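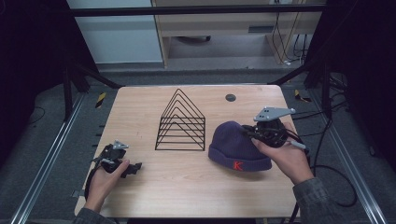 A navy knit beanie with the K on the cuff, beside the wire rack.

The woman who runs the winter hat drive in Midwood asked me not to print her name, and then she talked to me for 2 hours and sent me home with a jar of plum jam. She learned to knit from her grandmother in Serkholm, a town so windy, she says, that babies were fitted for hats before shoes.

"My grandmother kept wool in every drawer, even the one for forks," she told me. "You would go to set the table and come up with a ball of gray yarn." She laughed for a good while at that, and so did I.

She started the drive after one especially bitter February, when she saw children waiting for the school bus with their hoods held shut in their fists. That first year she made all the hats herself, in the evenings, with the radio on. Last winter the group finished 80, and she can still tell you which ones gave her trouble.

The yarn comes mostly from D'Souza, the little shop near the train, where odd balls get set aside for her in a paper bag. "I never know what I'm getting," she said. "One time it was all mustard - every ball of it! We had a very mustard year." 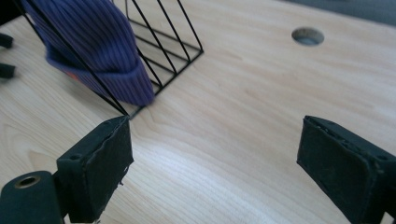 Does a beginner need to know how to purl?
"Only for the cuff. I teach knit 2, purl 2, and once your hands have the rhythm you can do it and hold a conversation."

She has firm views on cuffs, as it happens. Hers are long enough to fold over the ears, the way they were made back in Serkholm, and she will unravel one that comes up short, even late at night, even if it is otherwise lovely. "A child won't tell you his ears are cold," she said. "He'll just take the hat off and lose it."

Her favorite pattern is one she calls the Skurkimberg, after the hill above her grandmother's house. It was never written down until a neighbor pestered her into it, and the page is by now so covered with corrections and tea that she mostly ignores it and goes by feel.

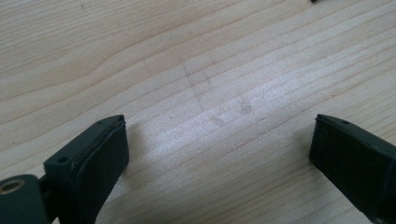 Getting your hat into this year's drive

Any color is welcome, and wool blends are fine as long as they can go through a washing machine. Drop hats off at D'Souza during shop hours, with the size on a slip of paper tucked inside.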